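Dusunholm Fencing Club
Progress report to the Dolan Fund, second period
Project: Foil and sabre for beginners

1. What we promised

In our application we said that we would open a beginners' course in foil and sabre, buy electric equipment for it, and train two of our older members as assistant coaches. This report covers the months up to the end of September.

2. The course

The course has 32 places and all of them are taken. We expected more children than adults, but the adult group was full first. Both groups meet in the sports hall in Vondwood, the children at 17.30 and the adults at 19.00. We have a waiting list for the spring.

Every beginner starts with foil. After the first eight lessons they may try sabre, and most of them want to. The difference in the target area is difficult at the beginning: in foil only the trunk counts, in sabre everything above the waist. Right of way is still more difficult, and we now use one full lesson to explain it with slow exercises in pairs. This was not in the original plan, but the coaches asked for it and we think it was right.

3. Equipment

From the grant we have used 3635 euros until now. The largest part went to masks, jackets and conductive vests in the small sizes, which we did not have before. The scoring box was ordered from Atumeo and came three weeks late – for this reason the first bouts were judged by eye.

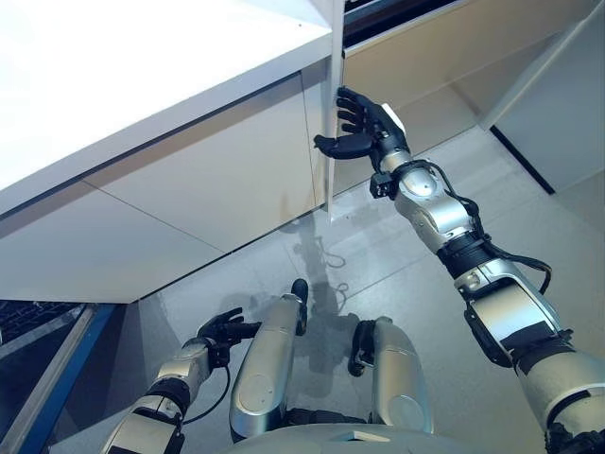
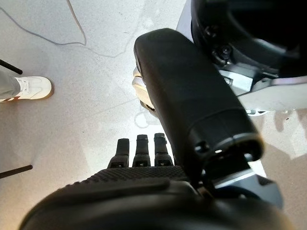
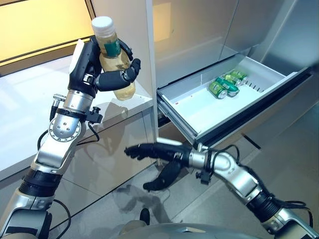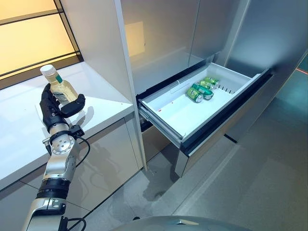
Body wires break more often than we calculated. We have repaired the most of them ourselves, and one evening in the month is now reserved for this work. The blades are in good condition. We have 691 euros left in the equipment line and would like to spend it on spare body wires and on four left-handed foils.

4. Assistant coaches

One of the two members has finished the basic coaching course. The other had to interrupt it for her school exams and will continue in the winter. Until then the second assistant place is filled by one of our epee fencers.

5. Changes and next steps

We ask for your agreement on one change. The closing competition was planned for our own hall, but the floor there will be renewed in the same month. The hall in Dusunholm school is free and costs 100 euros for the whole day. It has room for three pistes, one less than planned, so we would begin at 9.00 and fence the foil pools first.

The next report will include the results of the competition and the final accounts. The receipts for this period are attached in a separate file.

The board of Dusunholm Fencing Club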